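Hand-held gripper lets go of beads, any ideas for the padding?
Posted in Home Builds by Khang Tô, 5/23/19

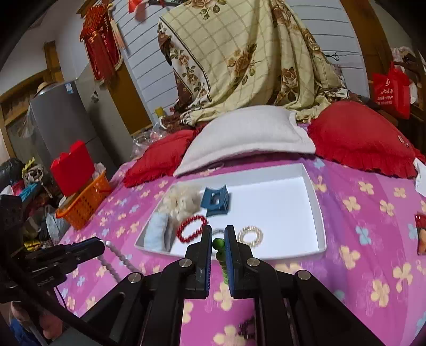 Hello all, and sorry in advance for the long post. I've been building a hand-held gripper at home, two parallel fingers on a black frame, and it's mostly a joy. I lined the inside of each finger with a strip of blue padding, and with soft things it behaves beautifully (cloth, fluffy bits, hair ties, all fine). Beads are another matter. I'll pinch a stack of green ones, lift, and sooner or later the lower beads swing and the whole lot slides out sideways. Squeezing harder seems to make it worse! I've been practising over a shallow white tray so I'm not forever crawling after them. Should I change the padding, the fingers, or my expectations? I'd like it sorted by July if I can.

Kazuhiro Katayama

What a nice project. I had just this trouble with my second build at the Bustden workshop, and I'd look at the fingers before you spend anything on padding. Round beads only touch a flat pad in one small spot each, so if the tips splay even a little when you squeeze, they get pushed out like a pip. Close the fingers on a strip of paper and tug it at the tip, then again further down. If it slips at the tip but holds lower down, the fingers are opening out under load, and you'll want to nip up the screws at the base of each one and try again (gently, mine were overtightened once and the whole thing went stiff as a gate).

After that, try a softer pad, thick enough for a bead to sink in a bit. I went through 11 sorts of foam before settling on one, and the winner came out of an old camera case. Do wipe the pads now and then too, as dust makes them terribly slippery.

drelledmont

rubber bands. wrap a couple round each finger, worked for me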